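The Surnville Gauge

The gauge at Surnville stood on the left bank, 600 metres upstream of the road bridge, and had been read by hand every morning for as long as there had been a book to write it in. Oana Matei took over the readings in July. The book was number 89. She was given a key, a torch and a sheet of instructions, the fourth of which said that no figure was ever to be rubbed out.

She read the staff at seven, walked home, and copied the figure into a second book at the kitchen bench before ringing it through to Isport.

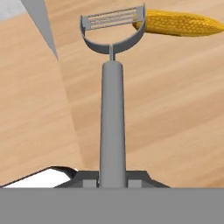 The fault showed up in the second week. The level on the staff was 794 millimetres. The level at Horrocks, the next station down, implied a little less, and the difference did not change with rain. She checked the zero against the benchmark on the bridge. The benchmark was sound. The staff had been set too low by the width of her thumb, and going by the old books it had been that way since it was replaced after the Jernia flood.

That made 2646 readings, all of them high by the same amount. She wrote this down on one page, with a sketch of the staff and the bolts, and posted it to the office.

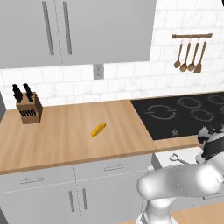
Yvonne Pilkington rang to say that the page had arrived and the arithmetic was correct, but the district had drawn its flood lines from those readings, and had Oana considered leaving the staff where it was. An error that never moved was as good as a zero, in her view. She asked for the page to be kept out of the book.

Oana said the book already had it. She had entered it under the morning's figure, in ink, as instruction four required.

There was a pause on the line. Yvonne asked who had written instruction four. Oana turned the sheet over and read out the initials, which were Y.P.

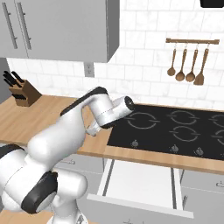

The correction was issued on February 15, 2019, as a single line on the back of a rating table. Two men came out with a level and a socket set and raised the staff. It took them most of a morning, as one of the bolts had rusted through and had to be drilled.

The next day Oana read the gauge at seven. The river had not risen or fallen overnight, and the figure was lower. She wrote it in, drew a line above it in the margin, and put the date the staff was moved beside the line. Then she locked the hut and went home to ring Isport.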